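홈 | 학과소개 | 학생활동 | 프로젝트 보고서 | 자료실
공유 14 댓글 3

교양 프로젝트 보고서: 집중 앱은 정말 공부 시간을 늘려 주는가

작성: Dardo Bustos, Yamila Huenchumán

집중 앱 Colent의 소개 페이지에는 사용자의 학습 시간이 한 달 만에 눈에 띄게 늘었다고 적혀 있다. 우리 조는 이 문장을 별로 믿지 않았다. 누구를 대상으로 조사했는지, 늘었다는 시간이 무엇과 비교한 것인지 나와 있지 않았기 때문이다. 같은 페이지에 사용자 후기 2957건이 있다고 하지만 후기는 계속 쓰는 사람이 남기는 것이고, 지운 사람은 보통 아무 말도 하지 않는다.

그래서 2월에 Vasalville 기숙사 학생 30명에게 앱을 깔게 하고 매일 밤 공부 시간을 종이에도 따로 적어 달라고 부탁했다. 비교용으로 경쟁 앱 Grullodo를 넣자는 의견도 있었지만 인원이 모자라 뺐다. 참가자에게는 매점 쿠폰 1000원권을 주었다. 처음에는 500원으로 하려다가 신청이 적어서 올렸는데, 쿠폰 때문에 온 사람이 성실하게 적었을지는 지금도 의문이다.

기록지를 걷어 보니 앱의 시간이 종이보다 긴 경우가 많았다. 타이머를 켜 둔 채 밥을 먹으러 간 사람도 있고, 연속 기록이 끊길까 봐 자기 전에 일부러 켰다는 사람도 있었다. 종이라고 정확한 것은 아니다. 며칠 치를 한꺼번에 채운 듯한 기록지는 필체와 볼펜 색이 똑같았다. 두 기록 중 어느 쪽이 사실에 가까운지 우리는 판정하지 못했다. 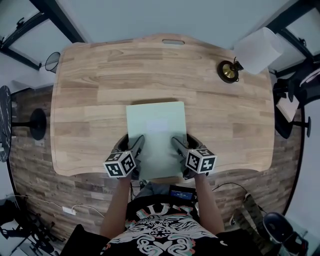
그렇다면 앱에 표시된 시간을 공부 시간으로 보아도 되는가?
우리 자료로는 그렇게 볼 근거가 부족하다. 앱이 재는 것은 타이머가 켜져 있던 시간이고, 그동안 책을 읽었는지 딴생각을 했는지는 기록에 남지 않는다.

성적과의 관계도 보려고 했으나 학기가 끝나기 전이라 쪽지시험 점수밖에 없었다. 과목이 서로 달라 비교가 어려웠고, 억지로 평균을 내면 표는 그럴듯해지겠지만 뜻이 없을 것 같아 싣지 않았다. 중간발표 때 Navarrete 조에서 "그래도 안 쓰는 것보다는 낫지 않느냐"고 물었는데, 앱을 안 쓴 집단을 두지 않았으니 답할 수 없는 질문이다. 설계할 때 빠뜨린 우리 잘못이다.

참가자들의 만족도는 나쁘지 않았다. 다만 만족했다는 말과 공부를 더 했다는 말은 따로 다루어야 하고, 소개 페이지는 이 둘을 한 문장에 섞어 놓았다. 다음에 다시 한다면 앱 없이 종이만 쓰는 집단을 넣고, 기록지는 매일 아침 걷을 생각이다. 기간도 시험 주간과 겹치지 않게 잡아야 한다. 이번에는 마지막 주에 시간이 확 늘었는데 앱 덕인지 시험 덕인지 구분이 안 된다.

이전 글 | 목록 | 다음 글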